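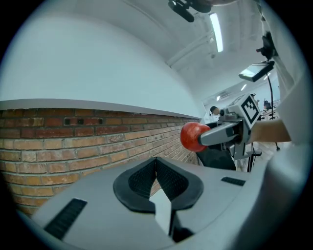
レンガを背に。

停戦の史料を読む授業のこと

今学期も学部の三年生以上を対象にした史料講読を担当している。題目は去年までと同じ「紛争と外交の史料」のままだが、中身はかなり入れ替えた。去年は講和条約の条文を順に読んでいった。今年は停戦監視の現場で書かれた文書を読んでいる。履修者は8人で、講読としてはちょうどいい人数だと思う。

授業のことをブログに書くのは久しぶりになる。前は毎週のように書いていたが、途中で間があいて、そのまま書かなくなった。読み返すと授業準備のときに自分で参照することが多いので、できる範囲でまた書くことにする。体裁は整えない。

教材にしているのは、ヴァニヌラ(Vaninura)の停戦委員会に寄せられた苦情の手紙である。戦間期の小さな紛争で、日本語の概説書にはまず出てこない。英語のものでも脚注に名前があればいいほうだ。川の中州と対岸の放牧地をめぐって、アドホルム(Adholm)側とグロルナルビー(Grornalby)側の武装した住民がひと冬のあいだ撃ち合い、春先に停戦になった。死者の数は史料によって違う。そこへ両側の代表と外から来た士官とで小さな委員会がつくられて、線を引き、線が守られているかを見張った。

その委員会に届いた手紙が79通残っている。まとまって残ったのは、書記が几帳面に綴じておいたためで、綴じた順に番号が振られている。届いた順とは少しずれているらしい。これを活字にしたのがヴェロニカ・ヴィス(Veronika Wyss)の編んだ史料集で、ミュールバウアー(Mühlbauer)から出ている。本文だけで252ページを超える。図書館に一冊、自分用に一冊あるが、学生には必要な箇所を複写して配っている。

条約を読む授業をやめた理由から書いておく。

条約文は教材としては扱いやすい。短いし、校訂も済んでいるし、翻訳もある。条文ごとに担当を割り振れば時間内に収まる。ただ、読み終えたあとに学生が書いてくるレポートが毎年似たものになった。第何条は当事者のどちらに有利か、という整理をして、最後に「しかし実際には守られなかった」と書いて終わる。守られなかったというのが誰のどういう行為を指すのかを聞くと、答えが出てこない。概説書にそう書いてあったから書いた、というのがほとんどだった。

学生が悪いわけではないと思う。条約文だけを読ませていれば、違反は文書の外にあるものになる。見えないものについて書けと言われても、まとめの一行になるのはしかたない。それで、違反そのものが書かれている文書を探した。

探すといっても、心当たりは前からあった。ゾヤ・セメニウク(Zoia Semeniuk)さんが何年か前の研究会でヴァニヌラの手紙を使った報告をしていて、そのときの配付資料を捨てずに持っていた。報告の主題は委員会の権限だったが、自分は引用されていた手紙のほうが気になって、休憩時間に出典を聞いた。ヴィスの史料集のことを知ったのはそのときである。買ってしばらく棚に置いたままだった。

手紙の中身はいろいろだが、大きなものは少ない。一番多いのは家畜の話である。牛が線を越えて向こう側で草を食べ、戻ってこない。迎えに行けば停戦違反になるので行けない。委員会で取り返してほしい。こういう手紙が何通もある。次に多いのが柵と杭で、昨日の杭の位置と今朝の杭の位置が違うという訴えが続く。発砲についての手紙はその次くらいになる。発砲と書いてあっても、鳥を撃ったのか人を撃ったのかで双方の言い分が食い違っているものがかなりある。

初回の授業では、概説も何もなしに一通目を配った。アドホルム側の農家が書いたもので、対岸の見張りが夜に歌を歌うのをやめさせてほしいという内容である。歌の文句が侮辱にあたるのだという。どういう文句かは書いていない。書くのも不快だとだけある。

学生の反応は鈍かった。これは停戦違反ですか、と聞かれたので、停戦協定の該当箇所を次の紙で配って、自分で判断してもらった。協定には「挑発的行為」を慎むとあるが、何が挑発にあたるかの定義はない。歌は挑発か。侮辱的な歌なら挑発か。侮辱的かどうかを誰が決めるのか。歌詞が残っていないので、こちらには確かめようがない。

このあたりでだいぶ話が出るようになった。一人が、委員会はどう返事をしたのかと聞いた。史料集には返信の控えも一部収められていて、この件については控えがある。受領した、調査する、という短い文面で、調査の結果はどこにもない。学生は不満そうだった。自分も最初に読んだときは不満だった。

委員会の返信はほとんどがこの調子である。受領した、調査する。ときどき、双方に自制を求めた、という一文がつく。セメニウクさんの報告では、ここに委員会の権限の弱さがよく出ているという話だった。強制する手段がないので、受領と調査しか書けないのだと。それはそのとおりだと思う。ただ授業で続けて読んでいると、別のことも気になってくる。返信がこれだけ素っ気ないのに、住民のほうは書くのをやめない。同じ人が何通も書いている。

なぜ書き続けたのかという問いは、学期の途中で出すつもりでいたが、学生のほうから先に出た。最初の二通か三通を読んだところで、これは返事がほしくて書いているのだろうか、と言った人がいた。相手側に読まれることを見越しているのではないか、という意見である。委員会には双方の代表がいるので、届いた手紙の中身は相手にも伝わる。直接話す経路がなくなったところで、委員会宛の手紙がその代わりになっている。この読み方が正しいかどうかは、残りを読んでみないとわからない。読みながら確かめることにした。

授業の進め方についても記録しておく。来年の自分のためである。

一回の授業で扱うのは手紙二通から三通。事前に原文と、自分のつくった粗い訳を配る。訳は粗いままにしてあり、意味の取れない箇所は空欄にして、その旨を注に書いてある。担当者は一通につき一人で、次のことを調べてくる。差出人は誰か。いつの出来事について書いているか。それを見たのは差出人本人か、人から聞いたのか。何をしてほしいと言っているか。

三番目の「本人が見たのか」が意外に難しい。手紙の書き手はたいてい、見たことと聞いたことを分けて書かない。「昨夜、対岸の者が杭を抜いた」と書いてあると、本人が見たように読める。ところが読み進めると、朝起きたら杭がなかった、と出てくる。杭がなかったのを見たのは本人で、抜くところは誰も見ていない。担当者はここを読み飛ばしがちなので、初めの何回かは自分が口を出した。最近は学生どうしで指摘するようになっている。

これは歴史の勉強の基本なのだろうが、条約文を読ませていたときには教える機会がなかった。条約には目撃者がいない。

時間配分は去年よりうまくいっていない。手紙は短いので一回に四通くらい進むだろうと見込んでいたが、まったく無理だった。一通に授業の半分かかることもある。このペースでは学期内に全部は読めない。最初から全部読む計画ではなかったものの、思っていたよりもさらに少なくなる。どれを落とすかを先週考えて、内容の重なる家畜の手紙から落とすことにした。

ただ、内容が重なることに意味があるのだという気もしている。同じような牛の手紙が続けて来るのと、一通だけ来るのとでは、受け取る側にとっての重みが違う。代表的な一通を選んで読ませると、その重なりは消える。そこで、落とす手紙についても差出人と用件だけを一覧にして配ることにした。一覧の作成は自分でやったが、けっこうな手間だった。来年は学生に分担してもらうかもしれない。

線の話も少し書いておく。

停戦線は、史料集についている略図では川の中央を通っている。中州のところで二手に分かれ、中州全体が無人の帯になっている。略図で見るかぎりは簡単な線である。しかし川は季節で幅が変わり、浅いところは歩いて渡れる時期がある。中州の形も変わる。手紙を読んでいると、住民はそれを当然知っていて、線が川の中央だというのはどの時期の川のことか、と委員会に聞いている。グロルナルビー側の教師が書いた手紙で、この人の文章は読みやすく、訳していて助かる。

委員会はこの質問に答えていない。少なくとも答えの控えは残っていない。しばらくして杭が打たれた。打った位置について説明した文書もない。それで今度は杭の位置が争点になり、先に書いた杭の手紙が続くことになる。

授業ではこの前後の手紙を続けて読んだ。線を引いた側の文書だけを見れば、協定があって、略図があって、杭が打たれたという順になる。住民の手紙を間に入れると、杭が打たれるまでの間に相当のやりとりがあって、そのやりとりに答えないまま杭が打たれたことがわかる。こう並べて読めるのは史料集の編集がそうなっているからで、ヴィスの仕事に負うところが大きい。序文によると、もとの綴じ込みでは往信と返信が別々になっていたそうだ。それを内容から突き合わせて並べ直している。

もちろん、並べ直したことで見えにくくなったものもあるはずである。書記がどういう順に綴じたのかは、それ自体が委員会の仕事ぶりを示す手がかりになる。史料集では綴じ込みの番号が各文書の頭についているので、元の順を復元することはできる。やってみたい学生がいればレポートの題目にしてもいいと伝えた。今のところ希望者が一人いる。

用語についても迷っているところがある。

訳文のなかで、相手側の武装した人たちをどう呼ぶか。原文では手紙によってばらばらである。「対岸の者」「武器を持った者」「盗賊」「兵」「あの連中」。名前で呼んでいる手紙もある。もともと川をはさんだ隣どうしなので、互いに顔も名前も知っている。自分の訳では、できるだけ原文の呼び方の違いを残すようにしている。概説を書くときなら「グロルナルビー側武装勢力」などとまとめてしまうところだが、そうすると、名前で呼んでいた手紙と盗賊と書いた手紙の違いがなくなる。

同じ差出人の手紙で呼び方が変わっていく例もある。最初は名前で書いていたのが、何通か後には「対岸の者」になっている。学生がこれを見つけてきて、関係が悪くなっていった証拠ではないかと言った。そうかもしれない。ただ、後の手紙は筆跡が違うとヴィスが注に書いていて、代筆の可能性がある。代筆した人がよそよそしい書き方を選んだだけかもしれない。この注を学生は読んでいなかったので、注も読むようにと言った。自分も最初に読んだときは見落としていたので、あまり強くは言えない。

文献について聞かれることが多いので、この場にも書いておく。

まず、この紛争だけを扱った日本語の本はない。停戦監視一般についてなら国際法のほうに手堅い概説がいくつかあるが、住民の側から見たものは少ない。史料集の序文が今のところ一番まとまった説明になっている。長いが、学生には全員に読んでもらった。紛争の経過を述べた前半よりも、手紙がどう保管されてきたかを述べた後半のほうが面白いと思う。

セメニウクさんの報告は論文になっていないようで、これは残念である。問い合わせたところ、書き直している途中だという返事をもらった。配付資料は授業で使ってかまわないとのことだったので、権限についての節を読む回に使わせてもらう。報告では、委員会の外から来た士官の日誌も引用されていた。日誌のほうは未刊行で、自分は現物を見ていない。引用されている範囲では、士官は手紙にうんざりしていたらしい。毎朝机の上に紙が積んであると書いている。その紙の一部を、今こちらで読んでいることになる。

成績の付け方は去年から変えた。期末のレポートは手紙を一通選んで、その手紙から言えることと言えないことを書き分けるという課題にしてある。字数は短めにした。長く書かせると、結局背景説明で埋まってしまう。手紙は授業で読んだものでも、読んでいないものでもいい。読んでいないものを選ぶ場合は訳もつけてもらう。訳の出来そのものは評価しないが、意味の取れなかった箇所を取れなかったと書いてあるかどうかは見る。

この課題を説明したとき、結論がなくてもいいのかと聞かれた。言えないことの理由がきちんと書いてあればいいと答えた。納得していない顔の人もいた。結論を書くように教わってきているのだから当然で、これは学期の残りで何度か説明することになると思う。

それから、授業でときどき今のニュースの話になる。今年はとくにそうなる。停戦という言葉が毎日のように出てくるので、学生が関連づけて話したがるのは自然なことだと思う。自分としては、止めもしないし、こちらから持ち出すこともしていない。戦間期の川べりの手紙を読んで、今起きていることがわかるようになるとは考えていない。規模も違うし、当事者も違うし、手紙が届く速さも違う。ただ、停戦が合意されたという一行の報道を見たときに、誰がその線の近くに住んでいるのかと考えるくらいのことは、この授業を受けた人ならするだろうと思う。

一度だけ、その話が長くなって手紙が一通も進まなかった回があった。予定は狂ったが、そのままにした。次の回で取り戻そうとして急いだのはよくなかった。急いだ回に読んだ手紙は、あとで聞くとほとんど誰も覚えていなかった。

翻訳の作業についての覚え書き。

原文は編者の手で綴りが現代の形に直してある。ただし直した箇所は一括して巻末に表になっているだけで、本文には印がない。訳していて綴りがどうもおかしいと思ったときに、もとからおかしいのか、直し方の問題なのかを調べるには巻末をめくるしかない。これは少し不便である。ミュールバウアーの史料集はどれもこの方式なので、叢書の方針なのだろう。

地名は悩んだ末に、初出で原綴を添え、あとはカタカナにした。Grornalbyをどう表記するかは定まったものがない。研究会では「グロルナルビ」と書いた人もいた。伸ばすか伸ばさないか、どちらでもいいようなことだが、検索するときに困るので授業の中では「グロルナルビー」に揃えている。配付資料の古い版には伸ばしていないものが残っている。受講者でここを見ている人がいたら、同じ場所のことなので気にしないでほしい。

度量衡も面倒で、杭と杭の間の長さが手紙によって違う単位で書かれている。換算表は序文についているが、地元の単位は川のどちら側かで少し違うという注記がある。杭がずれたという訴えのうちいくつかは、単位の違いで説明がつくのかもしれない。この点はまだきちんと計算していない。夏の間にやるつもりでいる。やらないかもしれない。

これまでに読んだなかで印象に残っている手紙を挙げておく。

ひとつは渡し守の手紙である。停戦で渡しが止まり、仕事がなくなったので、委員会の使いを運ぶ仕事をもらえないかという内容だった。苦情の綴りに入っているが、苦情というより求職の手紙である。返信の控えはない。ただ、だいぶ後の手紙に、委員会の舟を漕いでいる者が居眠りをしているという苦情がある。同じ人かどうかはわからない。学生は同じ人だということにしたがったが、漕いでいる者の名前は書かれていない。

もうひとつは、線の向こうに墓がある家の手紙。命日に行かせてほしいと頼んでいる。これには珍しく具体的な返信があって、日中に、武器を持たずに、付き添いをつけてという条件で許可が出ている。許可が出た例が少ないので、なぜこの件だけ通ったのかが議論になった。前例があったのではないかという意見が出て、史料集の中を探したが見つからなかった。綴じられていない許可があったのかもしれないし、口頭で済んでいたのかもしれない。残っている紙だけを見ていると、委員会の仕事はすべて紙の上で行われたように思えてくるが、士官も代表も同じ村に寝起きしていたので、口で話したことのほうが多かったはずである。

墓の件では、翌年に同じ家からもう一度手紙が来ている。今度は返信の控えがない。行けたのかどうかもわからない。

三つ目は宛名だけの紙。中身がなく、委員会の宛名と差出人の名前だけが書いてある。封筒代わりに使った紙の、外側だけが残ったのだろうと注にある。それでも番号が振られて一通に数えられている。授業では時間の都合で飛ばすつもりだったが、言えないことを書くという課題の見本としてちょうどいいので、期末の前に一度配ろうと思っている。

次回は発砲についての手紙に入る。同じ夜の同じ銃声について、両側から一通ずつ出ているものがあって、それを並べて読む。担当者二人には互いに相談しないで準備してくるように頼んだ。アドホルム側は銃声が続けて聞こえたと書き、グロルナルビー側は一発だけで、それも向こうからだったと書いている。委員会の返信は双方に同じ文面で送られていて、例によって、受領した、調査する、である。

配付資料の誤りについて。前回配った訳の二枚目、下から三行目の「東岸」は「西岸」の間違いだった。原文は正しい。訳したときに略図を逆さに見ていた。差し替えを次回持っていく。

2022年5月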